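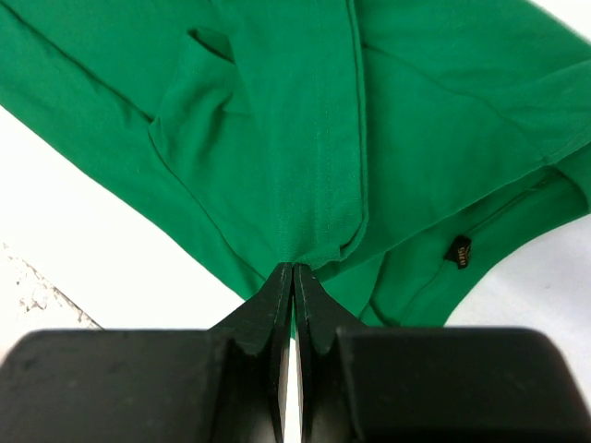 Been asked a lot lately what I look at before I buy secondhand clothes, so I'm putting it in one thread. Most people look at the color and the brand and then the price. I look at the stitching first. On the bright green one the rows run down the long panel side by side, and they show up a little lighter than the cloth. Rows like that are easy to follow with your eye, and if one wanders or stops halfway you'll see it from a few feet off.

Seams next. Take the side seam in both hands and pull it sideways, gently. If you can see the thread like rungs of a ladder, the tension was off when it was made or the seam has been strained since. A ladder at the side seam of a shirt is a quick fix. On a lined coat it's a whole evening.

Turn it inside out. Stores hate this, do it anyway. You want to see how much fabric is left past the stitching. Half an inch or more means the garment can be let out. An overlocked edge right up against the seam means the size you see is the size you get.

Older pants nearly always have more to spare at the center back than newer ones. I let out a pair from a church sale by two inches at the waist and you can't tell.

Ignore the size on the label. I have three skirts that fit me the same and the labels are 8, 12 and 14. Carry a tape measure. Measure something at home that fits you, lying flat, and write the numbers on a card. Mine has chest, waist, sleeve, and inseam. It lives in my wallet.

Hold it up to a window or any strong light. Thin spots show up right away, mostly at the seat, the elbows and under the arms. A hole can be mended. A big thin area is going to turn into several holes, and patching one pulls on the rest.

Knits: check the cuffs and the neckband. Stretch the cuff and let go. If it stays stretched, the elastic is finished or the rib is tired. I replace cuffs for customers and it's usually more than the sweater cost.

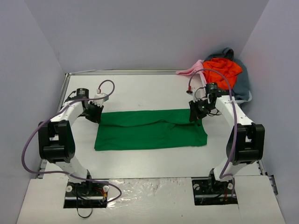
Maribel Ñahui
Alterations and repairs, Riquelme Tailoring, Orenbridge

Back from lunch. Continuing with fabric, which is where I get the most questions.

Read the fiber label if there is one. 100% wool that has already been shrunk feels thick and a bit like a blanket, and you can't see the individual stitches. No steam trick brings that back. People keep sending me the hair conditioner video. I have tried it on five sweaters and got maybe half an inch on one of them.

If the label has been cut out, rub the cloth between your fingers and crush a corner in your fist for a few seconds. Linen and cotton hold the creases. Most polyester springs back. Not a lab test but good enough for deciding whether you want to iron it for the rest of your life.

80% cotton, 20% polyester is fine for work shirts, by the way. I know people turn their noses up. It wears well and the collar keeps its shape.

Strong colors. Dampen a white tissue and press it on an inside seam. If the tissue picks up dye, wash the thing by itself, cold, until the water runs clear. Johannes Van der Merwe from the dry cleaner next door adds that red and navy are the worst for this in his experience, and that salt and vinegar don't set anything.

Zippers. Run it up and down three times, the whole length. A slider that slips can sometimes be squeezed back with pliers. Missing teeth means a new zipper. Here in town a skirt zipper costs $10 to put in if you bring it to me already picked out, more if I have to pick out the old one. Jackets are a different price and jeans are a different mood.

Buttons are the last thing I worry about. Look inside the placket or at the side seam for a spare. If one is missing and there's no spare, move the bottom one up to the gap and put something close to it at the bottom where it gets tucked in.

Smell. Sweat and smoke mostly come out of cotton. Mothballs take weeks on the line. Mildew I leave in the store. If you see little gray or black specks on the lining, leave it too.

Moths: look under the collar, along the hems and inside pockets. If you bring home wool, bag it and put it in the freezer for a couple of weeks before it goes anywhere near your closet. I skipped this once with a scarf and lost a good coat.

Somebody asked about shoes. I don't do shoes. Chaiwat Jitpraphai on Driseck Street does, and he'll tell you straight if a pair isn't worth resoling.

Things I think are worth paying up for: lined wool skirts, men's dress shirts with a split yoke, anything with a hand-finished hem. Also old flat bed sheets, for cutting up. A king size sheet is the cheapest test fabric you can get.

Things I'd walk past unless they fit perfectly today: leather, pleated skirts, anything beaded, jackets that are too big in the shoulder. Shoulders are the one alteration I try to talk people out of. The sleeve comes off, the lining comes off, the pad comes out, and you've spent more than a new jacket.

Reply to Ivana Jara, who asked if you can shorten sleeves from the cuff on a blazer. Yes if the buttonholes at the cuff aren't cut through. If they are cut, it has to come up from the shoulder and see previous post.

Reply to a couple of you on hems: yes you can do jeans at home and keep the original hem. Fold, stitch right below the old hem's edge, press hard, trim the inside. Use a size 16 needle. Go slow over the side seams and turn the wheel by hand if the machine complains.

What I keep in my bag when I go to sales: tape measure, card with numbers, a tissue, small flashlight, safety pins. I used to carry a magnifier and stopped.

Best time in Orenbridge is May, when people clear out the winter stuff and the racks at Bevard get restocked every morning. Go before 10 if you can. By afternoon the good coats are gone and it's all fleece vests.

I'll do a separate thread on taking in waistbands because I've had that question so many times. Need to take pictures of one in progress and I don't have a pair on the table till next week.

Edit to the zipper post: the price is for skirts and unlined dresses. Lined dresses are more, ask me.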